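5.2 Failure during door opening

Of 169 runs on the Skyrme cabinet task, 13 ended in a protective stop. 11 of these came from one cause: the Zirar policy kept pulling after the door had stopped moving, and wrist force climbed past the limit. No injury, one bent fingertip. The other two were network dropouts, not discussed further.

Force log shows a clean ramp, no slip. The controller saw the load but the policy did not, force was never part of it's input. We had assumed the limit would trip early. It didnt; the filter added a 4-sample lag and by then the arm was already loaded. Runs were halted in July until the filter was changed.

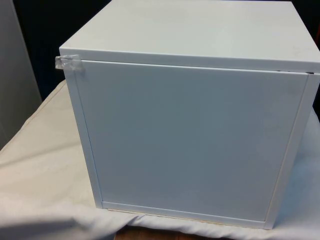
Đạt Hứa
Robot Safety Lead, Grarkthorpe

Figure 6. Cabinet on cloth, door closed, clear tape across the upper left corner. The door face has no visible handle, so grasp point has to come from the panel edges.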